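**Handout 4: site demonstration, household manipulation (August)**

Read before the visit. The demonstration is run by Juwita Teoh at the Umerberg test apartment. Meet at the side entrance at 13:15. Groups of two at the operator station, everyone else behind the line.

### Task

The Plikier arm is given a spoken or typed request and must pick one item from a cluttered counter and set it down at a named target. The counter layout is fixed before each run and is not changed for the convenience of the planner. Perception and grasp selection run on the arm's own computer. The operator may stop a run but may not correct it.

Terms used on the day:

- *Support surface*: anything an item can rest on. A cutting board on a counter is a second support surface; a crate on that board is a third.
- *Occluder*: an item that hides part of the target from the current viewpoint.
- *Regrasp*: any release and second grip before placement. 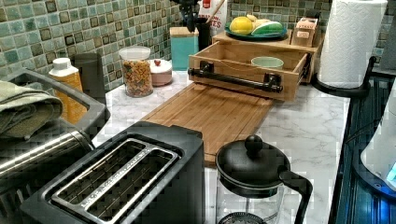
*Fig. 1. Counter layout with stacked support surfaces: cutting board, open crate with bowl, shelf riser with plate.*

Two items in Fig. 1 deserve attention before the visit. The clear glass carafe of the French press gives poor depth returns, and the planner may place its far wall too deep. The bowl sits inside the crate, so a side approach is blocked by the crate walls and the gripper has to come in from the top.

### What to record

For each run, note the request as given, the first grasp pose chosen, regrasps, and the stop reason if any. Use the Milolow log sheet. Run numbers start at 555, continuing from the previous group.

### Reading

Kemppainen notes, section 2 (clearance maps). Section 4 is optional.

Log sheets are due at the next lab session.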